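**Best way to see Saturn's rings thin out? Small scope, lots of haze**

**pinier_dobs** wrote:
OK so I finally got the Nakamura out past the Rultalville reservoir and I am hooked all over again! Saturn looked like a bead on a needle. I had the 30 mm in first to find it, then went up in power until the image went to mush. Is anybody else getting that mush, or is it just my mirror?

**eastfieldlou** wrote:
Could be cooling. How long did you leave the tube outside? I give mine an hour at least, and two in winter.

**pinier_dobs** wrote:
Twenty minutes, maybe. Oops.

**Jamshid Mirzaei** wrote:
There's your mush! Try again with a cold mirror and you'll be shouting at the neighbors to come look. I had Titan well clear of the planet last week – steady as anything – and I was only using the Midoretti 2x barlow.

**quietskies34** wrote:
I'm going to disagree on the barlow. At that altitude you're looking through so much air that extra power just gives you a bigger blur. Stay low, wait for the still moments, and sketch what you get.

**Jamshid Mirzaei** wrote:
Fair for a bad night, but on a good one I want every bit of power I can get. I've seen the shadow on the globe at high power and never once at low. We may have to fight this out in the parking lot in July, when it's back in the morning sky and you're all half asleep.

**eastfieldlou** wrote:
Both of you are right on different nights, I think? Also bring a dew strip. My finder was useless by ten.

**pinier_dobs** wrote:
Dew strip, got it. Snacks too! I always forget to eat and then get shaky at the eyepiece.

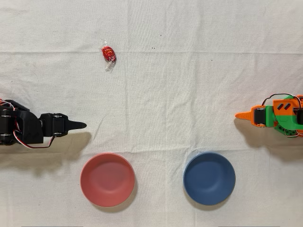 *Candy in a clear twist wrapper, red in the middle.*

**quietskies34** wrote:
Wrapped candy is fine by me, chocolate freezes solid. What focal length is your scope, by the way? If it's only 500 mm then I take back some of what I said, and the barlow makes sense.

**pinier_dobs** wrote:
Longer than that, I'd have to check the label. Going out again Saturday if the clouds behave, tube outside before dinner this time – will post a sketch!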